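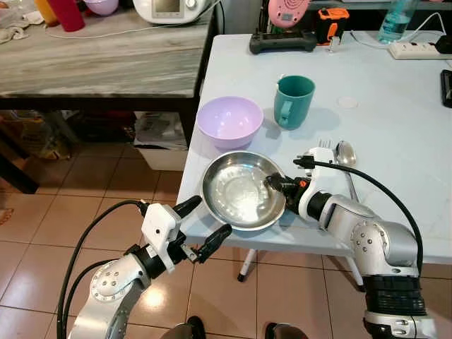 参观双臂机器人餐具整理演示,现场应如何安排与提问?

发布者:河湾社区服务站 2026年7月8日

我站拟组织居民前往 Kellham 开放实验室参观,参观内容为双臂机器人整理餐具的现场演示。主办方来函说明,演示在一张折叠桌上进行,桌面摆放盘、碗、杯、叉、勺等日常用具,机器人以两只夹爪完成取放。每场限30人,时长20分钟,演示结束后另设提问环节。

本站此前未承办过同类活动,报名居民以老年人和中小学生为主,现就以下事项向各位请教:

一、现场座位与站位应如何划分,才能使后排人员也看得清桌面上的动作?

二、来函中提到“演示可能包含操作员介入”,此处所指为何?是否意味着机器人并非自主运行?

三、居民提问应事先汇总提交,还是现场自由提出更为适宜?

如有曾经参加过该类开放日的单位或个人,恳请结合实际情况予以答复。

北岸图书馆读者服务部

我部于6月组织读者参加过 Kellham 的开放日,现将有关情况答复如下,供贵站参考。

关于站位。桌面餐具普遍较矮,浅口金属盘尤其如此,夹爪接触盘沿的动作幅度又很小,站在远处基本只能看到手臂在移动。我部当时将参观人员分为2组,一组在演示区观看,另一组在隔壁听取讲解,中途轮换。建议贵站沿用这一做法,并请身高较矮的学生站在前排。地面贴有界线,任何人不得越线,随行儿童应由成年人看护。另请注意,演示区地面为光面瓷砖,老年居民宜穿防滑鞋。

关于操作员介入。据讲解人员介绍,开放日的演示分为两种。一种由操作员远程控制双臂,机器人跟随其动作;另一种由程序自行运行,操作员仅在必要时接管。两种方式从外观上不易分辨,建议在开始前直接询问当场采用的是哪一种。我部参观时未事先询问,部分读者返程后仍在争论,后经去函才得以确认。

关于观看重点。多数读者最初关注的是速度,认为机器人动作缓慢。讲解人员提示,应当留意夹爪如何接近盘沿。浅盘边缘薄,表面反光,夹取位置稍有偏差,盘子便可能滑动或翘起。杯子有把手,碗壁有弧度,叉勺平置时几乎贴着桌面,各有各的难处。经此说明之后,现场观看明显更为专注。
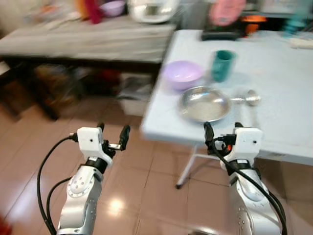 Tesau 对上述答复有一点不同意见:分组轮换固然便于观看,但每组实际观看时间随之减半,对于一场仅20分钟的演示而言过于仓促。本人参加的那一场没有分组,主办方在侧面架设了一块显示屏,同步播放机器人头部摄像头所拍摄的画面,后排人员看屏幕即可。建议贵站先行询问是否提供显示屏,再决定是否分组。

至于提问方式,本人倾向于事先汇总。现场自由提问时,常有数人反复询问价格以及何时能够进入家庭,讲解人员对此类问题一般不作答复,时间却已占去。当时共收到问题11个,经合并整理后逐一作答,效果尚可。以下几个问题得到的答复较为具体,可供参考:

夹取失败时,机器人如何得知?
更换一只从未见过的盘子,是否需要重新训练?
两只手臂同时伸向一处,由何种机制避免碰撞?
演示过程中采集的数据作何用途,参观人员的影像是否会被保存?

最后一问请务必提出。有未成年人参加的,应在报名时一并取得监护人同意。

Savgate 居民活动室

同意先问显示屏。补充一点,开放日不提供停车位,大巴须停在 Rivadeneyra 路南侧,步行进入。饮用水自备,不要放在演示桌上。

以上两位谈到的远程控制与自主运行,我们去的时候讲解牌上写有说明,字较小,可提前拍下来发给老年居民。其他没有什么特别的。

相关内容
社区组织集体参观需要办理哪些手续
未成年人参加校外科技活动的同意书范本
Kellham 开放实验室预约方式及取消规定
远程操作与自主运行有何区别
适合老年居民的半日参观路线
Savgate 居民活动室场地借用须知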